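Clearing and Sorting > What to do with all the small stuff

tablemountain
Thread title: One box, one table, no system

I have been told (by this forum, repeatedly) that the way to deal with a table full of bits is to get one box and fill it. So I have got one box. It used to have fruit in it, judging by the artwork. The table has been like this since we moved the shelf out and everything on the shelf had to go somewhere, and somewhere was the table.

My question is what goes in first. I would have said soft things, then awkward things, then whatever is left, but my other half thinks you start with the breakables so you know where they are. We have had this discussion for longer than it would take to pack the box.
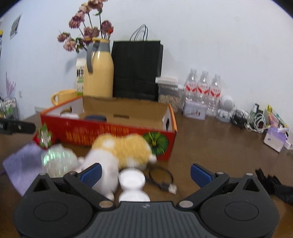 Povville, March

The yellow jug with the flowers stays put. It is a perfectly good thermos and I have not had a hot drink out of it since the bouquet moved in. The water bottles are also staying because we drink them. Everything in front of the jug is up for debate, including the little white snowman, who has been out for Christmas for quite some time now.

pegbasket12
Soft things first. Always. The knitted cloth goes flat on the bottom and then you have somewhere to put the snowman down.

Verov
Disagree. Cloth on the bottom is a waste of cloth. You want it round the ornament, otherwise it's a very comfortable box with a chipped snowman in it. I moved house 5 times and the only things I ever lost were the ones sitting "safely" on top of a blanket.

pegbasket12
You said in the Tangen shelving thread that you lost a whole teapot.

Verov
The teapot was wrapped. It was the stairs.

hallcupboard
Can I ask what the lavender tin is for? If it's empty, that's where the cable should live. Cables in a box with anything knitted will come out wearing it.

tablemountain
It is not empty. It has buttons in it, and a key for something. I've tried the key in everything.

Update for Friday evening. Cloth is in, folded, and the cable is on top of it, sorry hallcupboard. The alpaca was put forward as padding and I have no objection.

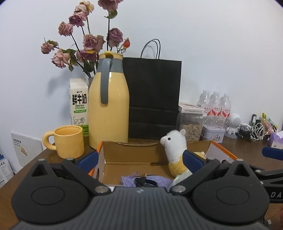
Cloth, cable and alpaca in the fruit box. Thermos still in floral service.

pegbasket12
Cloth on the bottom, I see. No further comment.

Verov
An alpaca standing up is not padding, it's a passenger. Lay it down and put the snowman behind it.

mildlydusty
Am I the only one bothered by the sunflower seeds? They've got a product box sitting on the lid, so that's two jobs before you get a snack. I'd do the food end of the table first and leave the ornaments till last, they're not going off. Same goes for the milk – that wants to be in the fridge, unless you're keeping it for the look of the thing.

tablemountain
The seeds are a fixture. Will look into the milk.

hallcupboard
Get a Trameck divider set, the small one. Cuts down with scissors, and it stops everything migrating to one corner when you pick the box up.

Verov
Or an egg box. Free.

hallcupboard
An egg box won't hold an alpaca.

Verov
Neither will a Trameck, I've got 2 of them.

tablemountain
I'll try the egg box for the shiny ball and the little red and green ornament. The alpaca can stay as it is for now. Does anyone label the outside or do you just remember?

pegbasket12
Label. On the side, not the lid, or you can't read it once something's on top.

mildlydusty
I just remember. I have 200 screws somewhere.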